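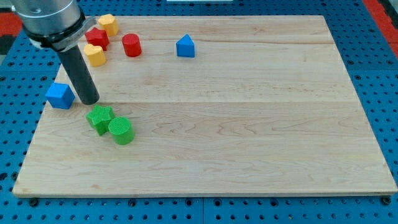
New record from Tromholm out this summer

August 2, 2018

Hello all, and thanks for opening this one. I play guitar and do most of the singing in Tromholm, and I'm very happy to tell you that our second album, Plillent, is finished and out today!

We started writing it in April of last year, in the back room of a rehearsal place with a heater that buzzed in B flat (you can hear it on the quiet bit of track 4 if you turn it up). There were 2 of us then. By the time we got to the recording there were four, with a proper drummer and a cello, and the songs grew a good deal louder because of it.

The album was recorded and mixed at Cleto, a small studio I'd wanted to work in for years. We did nearly all of it live, with the vocals added after. The first single, "Wojcik", is named after the street I grew up on - it's the fastest thing we've ever written and my hands still complain about it.

Plillent comes as a download and on vinyl. We've pressed 400 copies, each with a lyric sheet I typed up myself, so please forgive the spelling. If you ordered early, yours is already in the post.

We're putting live dates together for the autumn and will send those round separately. For review copies, interviews or a chat about guitar pedals - I can go on a bit, be warned - just reply to this message and it'll come straight to me.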